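Style & Wardrobe > Packing and Travel

What can I wear for nine days in a cold, rainy town without checking a bag?

Asked 2025-01-20 by Domingo Durán
414 views

Hi everybody! I hope this is the right section, because the last time I posted here I put a shoe question in the jewelry board and got gently moved along (sorry again).

My sister is getting married in Jukcombe at the end of the month and the whole family is going for nine days. I live somewhere warm, so my closet is mostly linen shirts, two pairs of jeans and a great many T-shirts I should have given away years ago. Jukcombe in January is cold and wet, with wind off the water, and everyone keeps telling me to dress in layers without telling me which layers.

I only want to take a carry-on. There is one nice dinner, the wedding itself (my suit is traveling with my brother, bless him), and the rest is walking around, visiting aunts and sitting in cafes. I tend to wear blue and I'd like to keep it that way.

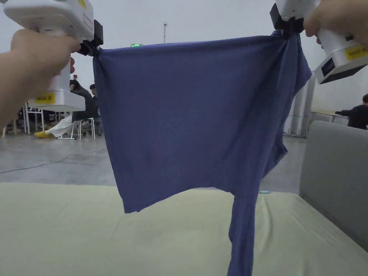

I've been looking at a Cirport jacket that is supposed to be good in the rain, but I worry I'd look like I was going camping while everybody else is in a wool coat. Is it silly to bring both? And how many shirts do people really take for a trip like this? My first pile had eleven and the zipper wouldn't close.

Thank you in advance, and please be kind about the T-shirts!

3 answers

Answer from Tsung-han Cheng
Marked as helpful

Congratulations to your sister! I grew up two towns over from Jukcombe and I go back every winter to see my parents, so I have made most of the packing mistakes already, including the year I brought canvas sneakers and spent the whole visit in my father's boots, stuffed with two pairs of socks.

My main advice is to pick one dark color and one soft color and let everything you bring belong to one or the other. You like blue, so you're nearly there – navy for pants and sweaters, then a lighter blue or gray-blue for shirts. Everything goes with everything and you can get dressed half asleep, which you will be, because the aunts start early.

What I'd put in the bag for nine days:

1. Four long-sleeved shirts, one of them nice enough for the dinner. Cotton is fine. I like a slightly heavier weave in winter since it sits better under a sweater and doesn't show every crease.
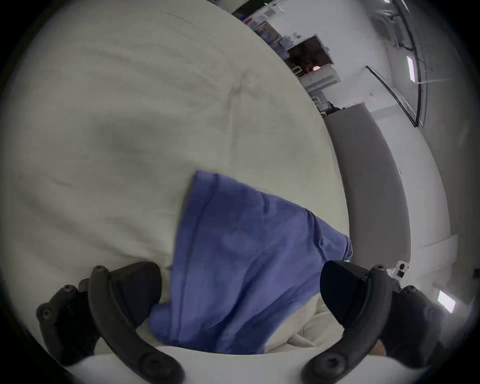
2. Two sweaters, one thin and one thick. Merino for the thin one if you can manage it. I have an old gray one from Yuen that I've worn to weddings, funerals and the grocery store, and it still looks respectable.

3. Two pairs of pants, and wear the heavier ones on the plane. Leave the lighter jeans at home, they take forever to dry up there.

4. One thermal top. You'll be glad of it down by the harbor.

5. A scarf, and please make it a big one. It's a blanket on the plane and it makes a plain jacket look as though you planned the outfit.

As for coats, just bring one! Wear it to the airport. A dark rain jacket that reaches past your hips looks perfectly at home in Jukcombe, where even the people in wool coats end up with a hood over the top. If your Cirport comes in navy or black, I'd go with that and stop worrying.

Most guesthouses will do laundry if you ask nicely, so four shirts is plenty. Lay them all out the night before you leave and put one thing back. I always do, and I have never missed whatever it was.

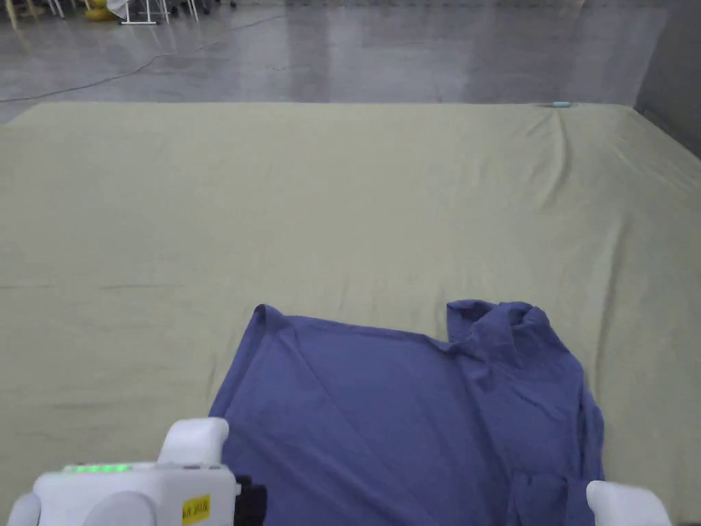
Blue long-sleeved shirt, laid out flat

Have a wonderful time, and eat the fish pie.

Answer from vullurska_fan

Get a Vullurska coat. Mine is six years old. Warm, kind of heavy though. Wouldn't wear it on a plane if you run hot.

Answer from Marigold Lane

I agree with nearly all of the long answer, but I'd add a second pair of shoes. Wet shoes are miserable on day two and worse on day three, and you can fill the spare pair with socks so they hardly take up any room. Ankle boots for walking and something plain in leather for the dinner, and you could wear the leather ones with the suit too if the color is right (check what color the suit is before you go, I speak from experience and brown shoes).

Also, keep two or three of those T-shirts! They make very good pajamas.

Comment from Domingo Durán
Thank you all so much. I'm down to five shirts and the bag closes. The suit is charcoal, so black shoes it is. Does anyone know if the guesthouses up there have irons?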